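1 de marzo de 2024. Cuaderno del laboratorio fotográfico, fondo Buria

Sigo con la caja de placas que entró a nombre de Buria. La ficha de entrada dice «fotógrafo de cementerios y castillos, obra de autor, tirajes de época». De las tres cosas, la única que hoy firmaría es la de los cementerios, y porque se ven las lápidas.

Empecé por los negativos de vidrio. Gelatina seca, formato 13 x 18, bordes cortados a mano en varias. Emulsión levantada en las esquinas en la 39 y plateado de espejo en casi todo el perímetro, lo normal para algo guardado en sobres de papel ácido. La 39 es la famosa, la de la «dama blanca» entre los cipreses. La miré con lupa sobre la mesa de luz un buen rato. La dama tiene el borde inferior más denso que el superior y atraviesa el tronco de un ciprés sin que el tronco pierda detalle. Para mí es una doble exposición corriente, con alguien que se quedó quieto unos segundos y se fue. Marwa Shehata sostiene que podría ser una mancha de revelado retocada después con lápiz. Puede ser. He buscado grafito con luz rasante y no lo encuentro, pero tampoco puedo descartarlo sin levantar el barniz, y no pienso levantar el barniz por una dama.

Sobre los tirajes. El vendedor asegura que son de época. El papel de los seis primeros es baritado, brillo secado en esmaltadora, y bajo luz negra cuatro de los seis fluorescen con ganas. Un papel con blanqueante óptico no puede ser de las fechas que pone al dorso. Los otros dos no fluorescen, lo cual no prueba nada: hay papeles posteriores sin blanqueante. Dejo anotado «tiraje posterior» en cuatro y «sin determinar» en dos. Ya sé que no va a gustar. 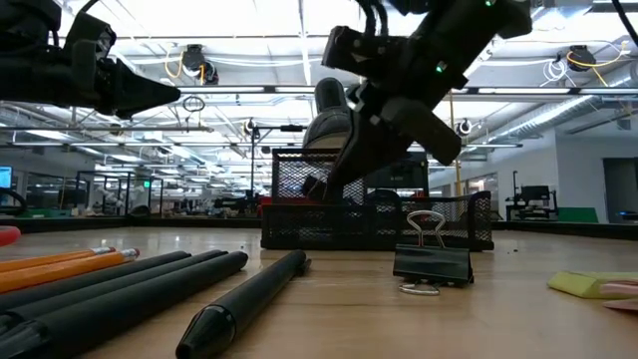

El orden de los negativos es el otro problema. Hay dos numeraciones, una rayada en la gelatina y otra a tinta en los sobres, y no casan. La de los sobres llega hasta 127 y la rayada salta a 643 sin nada en medio. Máté Jakab cree que la rayada es un inventario general del estudio y que lo nuestro es una parte. Me parece razonable, aunque lleva diciéndolo desde el primer día y todavía no me ha enseñado un solo papel que lo sostenga. Mientras tanto uso una numeración provisional a lápiz blando, solo en el sobre nuevo, nunca en el vidrio. Para las fichas sueltas pensé en un organizador de malla metálica negra de sobremesa, como ese rectangular con la parte de atrás más alta y la bandeja baja delante, y lo descarto: una ficha pequeña se pierde dentro y con paredes perforadas le entra todo el polvo. Caja de cartón sin ácido y separadores, como siempre.

Copia de prueba de la 39, contacto, papel grado 2. Tiempos:
8 s, cielo vacío, cipreses grises.
12 s, aceptable.
18 s, se cierra la sombra de la izquierda y la dama gana mucho. Sospecho que la copia que circula está tirada así.

Quiero insistir en esto último. En la copia de 12 s la figura es una cosa pálida y un poco torpe. En la de 18 s, con el cielo quemado a mano, ya es una aparición. El fantasma lo hizo el positivador, y eso tiene mérito, pero es mérito de laboratorio. Toda la literatura sobre Buria habla de la «atmósfera» del lugar. Yo veo a alguien tapando con un cartón. 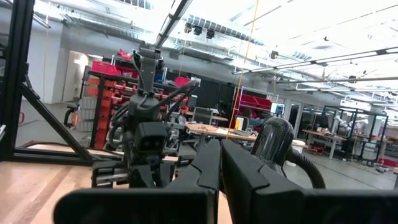
Última modificación de la página: abril

Añado lo que ha llegado después. Contestaron de Sárközi, la casa de subastas, con la copia del lote. En su listado el conjunto figura con el número 1153 y lo describen como «negativos y positivos, autor atribuido». Atribuido. En nuestra ficha la palabra desapareció por el camino. La he vuelto a poner.

Lotby nos ofrece un informe de autenticidad a partir de los escaneos. Pregunté qué miran exactamente y la respuesta fue un folleto. Sin el objeto delante no se distingue un baritado de otro, ni se huele el fijador mal lavado, así que he dicho que no. Marwa prefería probar con una sola pieza. Si alguien quiere gastarse el dinero, que sea con uno de los dos tirajes sin determinar, que al menos ahí hay una duda de verdad.

El castillo de las placas altas está identificado en los sobres como Dostine. He comparado la torre con la postal que trajo Máté: coincide el número de ventanas pero no la cornisa. O se reformó o es otra torre. Queda con interrogante.

Pendiente:
- sobres nuevos de cuatro solapas para las placas con emulsión levantada
- repetir luz negra a los dos tirajes dudosos, esta vez también por el dorso
- pedir a Máté el dichoso inventario, si existe
- no tocar la 39 hasta que la vea conservación

Contacto: laboratorio fotográfico, fondo Buria | © Todos los derechos reservados | Volver arriba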